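Home Contents Previous Next Glossary

Chapter 2
Getting Permission: Filming in Places That Limit the Press

Posted 2022-01-10 by Maricruz Magaña

Most travel footage is shot with no paperwork at all. A visitor points a phone at a street and keeps walking. This chapter is about the other kind of place, where a camera larger than a phone needs a letter, a stamp and often a local guide who decides when it may be switched on.

Rules of this sort are usually split between two offices. One handles visas and wants to know who you are. The other handles information or culture and wants to know what you plan to show. An approval from the first does not carry over to the second. Many crews learn this at the airport, where a customs officer asks for an equipment list and there isn't one.
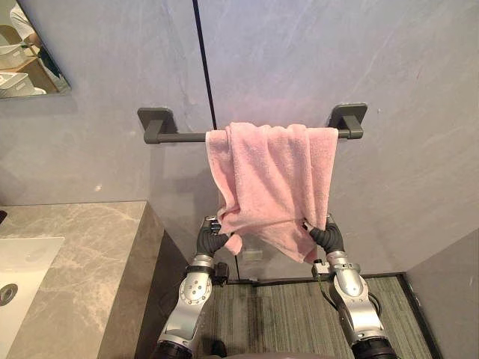

The equipment list should give the make, model and serial number of every item, including spare batteries and memory cards. Print it and have it signed before you leave home. When Nestor Gatchalian planned his road film for Flametti, his list had 44 lines, and an inspector read each of them against the cases. It took most of an afternoon. He was allowed in with everything except two radio microphones, which were held until he flew out.

A route plan comes next. Officials will want street names, starting times and the places where the vehicle will stop. Bridges, rail yards, barracks and checkpoints are commonly off limits, and a route that passes one may be turned down as a whole. Offer a second route in the same application. Gatchalian sent 18 pages and had his answer in roughly seven weeks. An earlier request, one page long, was never answered.

Expect a review of the footage before departure. A reviewer may watch all of it or skip through, and may ask for shots to be erased. Decide beforehand what you will agree to, and write it down so the whole crew gives the same reply.
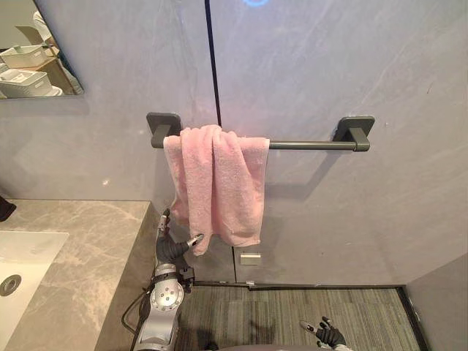

Can a tourist visa be used for a film shoot?
In most restricted countries it covers personal pictures only, and footage made for sale or broadcast needs a press or production visa.

The next section looks at the guide's role and at who is held responsible when a rule is broken.

Filed under: Travel & Media > Press Access, Documentary

Comments

fleury_k: Our equipment list was refused for having no serial numbers on the tripods. Worth adding.

Simville Reader: Does the second route need its own map?

M. Magaña: It does. Attach both maps to the same form.

dart547: Used the Clutden edition in class. The visa part is clearer in this one.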